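Coffee and Tea Stains: Which Tricks Are Worth Your Time

Monirell Household Pages
Updated 10/15/21

Every few months somebody sends me a new miracle for stained mugs. Denture tablets, banana peel, a slice of raw potato, the water left over from rice. I have tried most of them at my own sink and I remain hard to impress. Most of these tricks come down to leaving a mug full of hot liquid for an hour and then wiping it, and you can do that with plain water for nothing.

The brown ring is mostly tannin, and it grips harder where the water is hard. We have very hard water in Clomham. When I stayed with my sister in Gurnivbridge for two weeks I drank the same tea from the same sort of mug and hardly saw a ring at all. So when a person online swears by a method, ask what comes out of their tap before you believe a word.

Baking soda

This one works, and I say so with some reluctance given how many things baking soda is supposed to fix. Put a spoonful in a damp mug, add just enough water to make a paste, and rub it around with a soft cloth or your finger. Leave it 10 minutes. Rub again and rinse. Old rings may need a second go. It is a mild abrasive, so don't lean on it if there is gold trim or a printed picture you care about.

What doesn't work is mixing it with vinegar. You get a lot of fizz and a weak, slightly salty water. People love the fizz. Use one or the other.

Vinegar

Good for the chalky film that hard water leaves, fair at best on tea. If your mug looks gray and dull and not brown, fill it with half white vinegar and half warm water, leave it while you do the rest of the dishes, and wash with soap. I would not leave vinegar overnight in anything with a chip in it. Bare metal under chipped enamel will rust soon enough without your help.

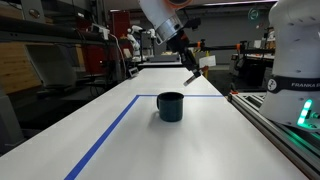

A dark glaze or finish hides the ring on the outside, so check the inside in good light.

Salt and lemon

It smells nice. That is most of what I can say for it. The salt does scour a little, and coarse salt can scratch a soft finish, and by the time you have cut a lemon and chased the seeds out of the drain you could have done four mugs with baking soda. If you already have a squeezed lemon half on the counter, go ahead.

Denture tablets

They do work, usually in under an hour, and they are very good for tall narrow travel cups where your hand won't go. My complaint is the price. You are buying a small dose of bleaching agent and some bubbles in a box with a set of teeth on it. Read the box, too. Some brands say not to use them on metal, and a good many travel cups are metal inside.

Powdered oxygen cleaner does the same job for less. A teaspoon in a cup of hot water, lid OFF, an hour, rinse twice. I can't say lid off strongly enough. It gives off gas and a sealed cup can build up pressure.

Chlorine bleach

I know plenty of diners did it this way. I don't, at home. It can pit stainless steel, it leaves a smell that comes back with the first hot drink, and if it meets vinegar in the same sink you have made something you should not breathe. Nothing in my cupboard is stained badly enough for that.

Magic sponges

The white melamine ones. They take off stains because they are a very fine sandpaper. On plain white stoneware, fine, once in a while. On anything glossy you will dull it, and a dull surface picks up stains faster, and then you need the sponge more often. I suspect the people who sell sponges don't mind this arrangement.

Enameled cups

These get their own paragraph, as they get more bad advice than all the rest. Real enamel is glass baked onto steel. It doesn't stain easily, but it chips if you knock it against the faucet, and steel wool will ruin it. Soap, a soft sponge, baking soda paste if you must. Dry the rim with a towel, as that is where rust starts. Note also that plenty of mugs are made to look like enamel and are ordinary ceramic or painted metal. A magnet will sort the steel from the ceramic. With painted metal I'd stick to soap and skip the paste.

And don't leave teaspoons and other odds and ends standing in them. Gray lines inside a mug are very often not stains at all but metal rubbed off a spoon. Baking soda will shift them slowly. A cream cleanser of the kind sold for glass cooktops does it faster, though wash well afterward.

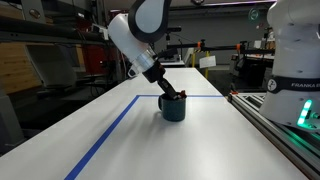 Alcides Mendonça disagrees with me about most of this. His comment, shortened a little: I think you are too hard on the lemon. I have used salt and lemon on my mugs for years and never scratched one. Table salt, not coarse. Where I do agree is the denture tablets. I worked out that I was spending more on tablets than on tea. Also you left out the simplest thing, rinse the mug as soon as you finish drinking. My father did that every day of his life and had no rings.

Fair enough on the table salt, and I've no quarrel with his father. I will say that rinsing at once is the sort of advice that is perfectly right and that I have never managed to follow past the second week of January.

What about the dishwasher?

It slows the rings down and won't remove old ones, whatever the detergent box promises. The hotter "heavy" cycle made no difference I could see on tea. If mugs come out with a cloudy film, try less detergent before you buy a rinse product. I tried two different rinse products on the film, and the one that cost more did nothing the other hadn't.

A few smaller things

Stale coffee smell in a lid is nearly always the rubber gasket. Pull it out with something blunt, wash it in soapy water, and let it dry apart from the lid. Most people have never taken theirs out. Brace yourself.

Hairline cracks in the glaze (crazing) hold stain underneath, where no cleaner will reach. You can soak such a mug all week and it will look the same. I use mine for pencils.

Stacking mugs is fine if the bases are smooth. Run a thumb around the unglazed ring on the bottom — if it feels like a nail file, it will scratch the one below.

The "seasoned" mug, never washed, only rinsed, is supposed to give better coffee. I have drunk from one. It tasted of old coffee.

Next time: cutting boards, and whether oiling them once a month does anything at all. Send in your methods, and please say how hard your water is.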